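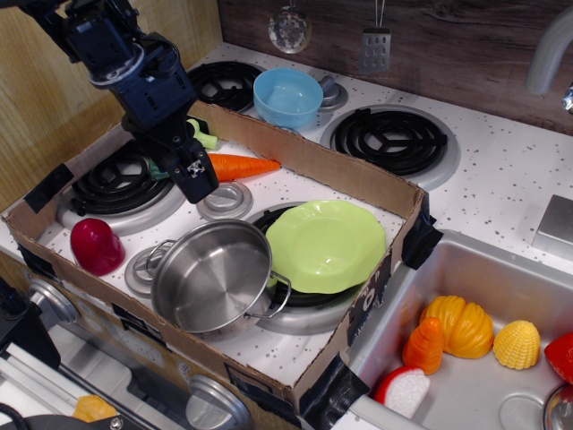
10/10/2024

Up far too late again, and the blame goes to Danai Pappas, who lent me her copy of Flakusham with a note stuck to the case saying "don't text me until the train part." I texted her before the train part. I texted her during the opening credits, in fact, because they run six minutes and the font is the kind you see on wedding invitations.

So. Flakusham. I'd been dodging it for years on the grounds that everybody who loves it loves it in the same tone of voice, and I don't like being told a movie will change me. It didn't change me. It did make me sit through the end credits with my coat on, having put the coat on earlier to take out the trash and then forgotten the trash.

The plot, for when I'm old and reading this and can't remember: a retired ferry inspector named Xenos comes back to the town where he once failed a boat that then didn't sink. The whole town still holds it against him. That's it, that's two hours and a bit. He walks around being right in a way that did no one any good, and the innkeeper keeps giving him the room over the kitchen.

The lead is superb and I'm annoyed about it, because I had a whole speech ready about how he does one face. He does do one face. But he holds it so long in the harbor office, while the clerk hunts for a form that plainly doesn't exist, that the face starts to look like three or four different ones. I rewound it. Then I rewound it again to see if I'd been had, and I still couldn't say.

The innkeeper is better than he is. She has maybe a dozen lines and she throws all of them away, like someone tossing bread to ducks, and then comes the bit on the stairs with the laundry where she asks him if the boat had a name. He doesn't know. The inspector doesn't know the name of the boat! I said a word out loud that the neighbors have heard before.

What I can't forgive is the nephew. There is always a nephew. He's there to ask the questions we've already worked out for ourselves, and he has a harmonica, and whoever decided he should play it at the funeral should have been walked gently off the set. Danai says the harmonica is ironic. Danai says that about a lot of things, including her couch.

The train part, when it came, was fine. Very good, even. Xenos gets on, the train doesn't leave, he gets off, he gets on again, and somewhere in there you understand he's going to stay. I'd been promised tears and I produced a sort of cough. I think I'd spent them on the laundry.

Compared it in my head with Drukness the whole way through, which is unfair, since Drukness is the same director with ten times the money and half the patience. I saw that one in a theater of 300 seats with five other people, and one of them was asleep, and he had the right idea. It has the better music. It has that shot down the elevator shaft that everyone puts on lists. But I couldn't tell you what a single person in it wanted, apart from the elevator.

Wrote most of a post for the blog and then deleted it. It was all going fine until I used the word "luminous," and after that I couldn't trust any of the other sentences. Will try again tomorrow with the harmonica at the top, get the complaining done early.

Also must decide what to do about the October list. I promised 31 movies, one a night, all ghosts and fog, and I am now 10 days in with a ferry inspector. Could argue he's haunted. Could argue the boat is the ghost, though the boat is alive and well and carrying goats by the end of it. Last night's was Flulley, which does have an actual ghost, a very chatty one in a bathrobe, and it scared me less than the innkeeper's stare over the soup. The bathrobe ghost gets a sequel, I read. Of course he does.

Danai wants to know my score. I told her I don't give scores, she told me I gave Flulley a four last night by text at some awful hour, and I told her my phone was stolen. She's coming over with the director's first one, the short, the one with no talking in it. I've told her I'm very much looking forward to the no talking. She sent back a harmonica.

Trash still by the door.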